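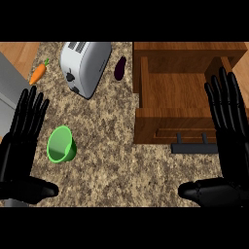
Washing and Storing Knee Braces, Sleeves and Gel Packs

Posted in September by Kendra Girard

Most braces wear out in the wash before they wear out on the court. The neoprene goes stiff, the hook-and-loop fills with lint, and the hinge starts to click. The notes below cover hinged knee braces, pull-on compression sleeves, lace-up ankle supports and reusable gel packs. If the label or your physical therapist says something different, follow that.

Before washing

Take the brace apart as far as it is meant to come apart. On most hinged models the side bars slide out of a pocket closed with a flap. Mark the bars L and R with a paint pen, and put a small arrow on each one pointing up. Bars that go back in upside down will feel almost right when you stand and will pinch when you bend.

Close every hook-and-loop strap onto itself. Open hook tape will pull threads from the lining and from anything else in the sink.

Hand washing

Use cool water and a small amount of plain liquid detergent. Skip fabric softener, bleach and anything sold as a scent booster. Softener coats the fibers, and a coated sleeve slides down the leg. Soak for 15 minutes, then press the fabric flat against the sink with an open hand. Do not wring it. Rinse until the water stops foaming, and then rinse once more.

For odor that survives a normal wash, soak in one part white vinegar to four parts water for half an hour, then repeat the plain rinse. Don't combine vinegar with any bleach product.

Silicone grip bands at the top of a sleeve collect skin oil. Wipe them with a cloth and a little rubbing alcohol, keeping the alcohol off the knit.

Drying

Roll the brace in a dry towel, lean on it, unroll. Hang it over a thick rail or lay it flat on a rack, out of direct sun. Neoprene holds water in the seams -- check behind the kneecap opening before calling it dry. A dryer, even on low, will loosen glued seams.

Allow a full night. With two sleeves in rotation this stops being a problem.

Hinges

Brush grit from the joint with an old toothbrush. If the hinge is metal and still rough, use one drop of dry PTFE lubricant and work it through its range. Oil stains fabric and holds dust. Check the screws with a hand driver, snug only. A hinge with side play that was not there before should go back to whoever fitted it.

Straps

Pick lint from hook tape with a fine comb or a strip of duct tape. The loop side can be raised slightly with a soft brush. Once a strap lets go during a squat, replace it -- many makers sell straps on their own.

Gel packs

Store packs flat in a zip bag, away from the freezer wall. Wash the outside with dish soap after each use. Always put a cloth between the pack and skin. A pack that feels tacky along the seam is leaking and belongs in the trash.

Storage

Keep braces flat or gently curved, never folded across the hinge. A gym bag is fine for the trip home and bad for the week.

546 shares | 2 comments

Fuseini Gbeho
Does the alcohol wipe work on the dotted silicone inside ankle supports too? Mine has gone slick.

Kendra Girard
Yes, but use a cotton swab and stay on the dots. Test one first.

Home | Laundry | Gear Care | Workshop | Contact

Related
Re-gripping a racket handle without bubbles
Getting floor wax off court shoes
Patching a foam roller
How to store resistance bands over the summer
Cleaning mouthguard cases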